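**Ticket 301 – bakery bags, handle pulling out**
Opened by: Oliwia Nowakowski, Kirkmont shop
Status: open

Second complaint this week. Rope handle came away at the knot when customer lifted it, pastries on the pavement. Bag from the new Vorkine box. Refunded her.

Tried: double knot inside the rim, held with 4 croissants in. Tried again with 5 plus a loaf, knot slipped thruogh the hole.
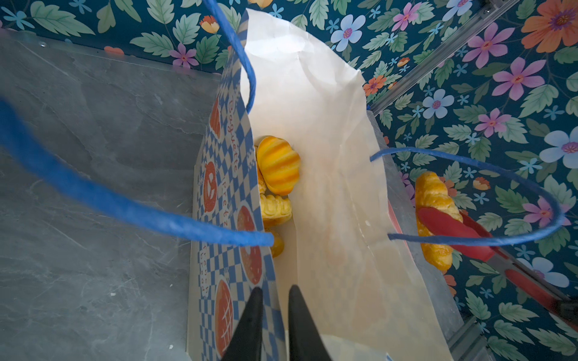 Old box was fine with the same load. Holes look bigger on the new ones? Havent measured. Putting heavy orders in two bags for now, pls tell the Saturday lot.

Rang supplier, no answer, will try again after lunch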